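Mulard: A Home-Built Arm That Picks Things Up
Project report, Intro to Robotics

When the course moved to working from home I figured my project was toast. The plan had been to use the big bench at Wattimena, the shared workshop two blocks from my apartment, and build a picking arm there with my lab partner, Hidayah Ngau. We ended up splitting it: she did the software from her place, I did the hardware on a table in mine, and we talked on video pretty much every evening.

The arm is called Mulard (Hidayah's pick, I wanted something cooler). The goal on our proposal sheet was simple: go to an object on a table, close on it, lift it, and put it down somewhere else without dropping it. We bought the motors as a kit from Flatora and designed the gripper ourselves.

The gripper ate most of my time. The two fingers are curved, like claws, and they're driven by gear teeth in the body so they open and close together. My first version had smooth pads on the inside of the fingers and it was terrible with anything round! Stuff just rolled right out. Hidayah suggested teeth, so I redrew the pads with little serrations and stuck them on with the same screws. Big improvement, and I only had to reprint the pads and not the whole finger.

For the test object I wanted something that wasn't a box, because boxes are too easy. I went with a pink thing with a ridged surface and a black band near one end. It's bright enough that Hidayah's color detection finds it against the wood with hardly any tuning, and the ridges give the teeth something to bite on.

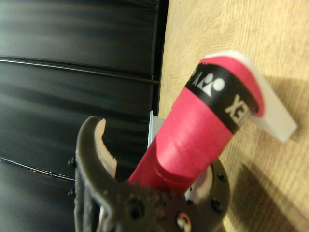 Mulard's gripper on the pink test object, seen from the wrist camera.

I should explain the wrist camera since half of our grade is vision. We started with a webcam on a shelf looking down at the table, and the arm kept blocking its own view right when we needed to see. Moving a small camera to the wrist fixed that, but then all of the positions had to be worked out again from the camera's point of view, and Hidayah spent a whole weekend on the math. She also had to deal with reflections. There's a glossy black panel next to the table, and her first detector would lock on to bright streaks in it and send the arm off to grab nothing. Limiting the search to strong pinks took care of most of it.

My own dumb mistake was the wiring. I ran the gripper cable too tight and every time the wrist turned past a certain angle the servo would cut out. I blamed the code for 3 days (sorry, Hidayah). Sugeng Latuheru, our instructor, watched it over video for maybe a minute and asked me how much slack I'd left. None, was the answer.

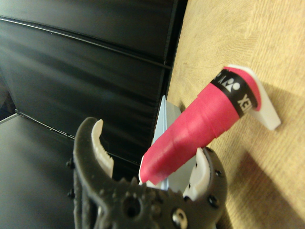 Wattimena, Friday, April 24, 2020

They let us back in one at a time this week to use the printer, so I'm writing the last part from here while a spare set of finger pads comes off the bed.

Results so far: we logged 343 grasp attempts with the final pads, and 18 of those were drops. Nearly all of the drops had the object lying at a steep angle to the fingers, so that only the tips of the teeth touched it. If the gripper comes in with a finger on each side and the object sitting deep between them, it holds fine. We wrote a small routine called Tondent that turns the wrist to match the tilt before closing, and that's the piece I'm proudest of, even though it's still slow and sometimes turns the wrong way first.

Things I'd change: a softer material for the pads, a longer cable (obviously), and some kind of force reading so we're not guessing how hard to squeeze. Right now the closing distance is a number I typed in by hand. Hidayah wants to try two objects on the table at once and I said fine, in October, after I've slept.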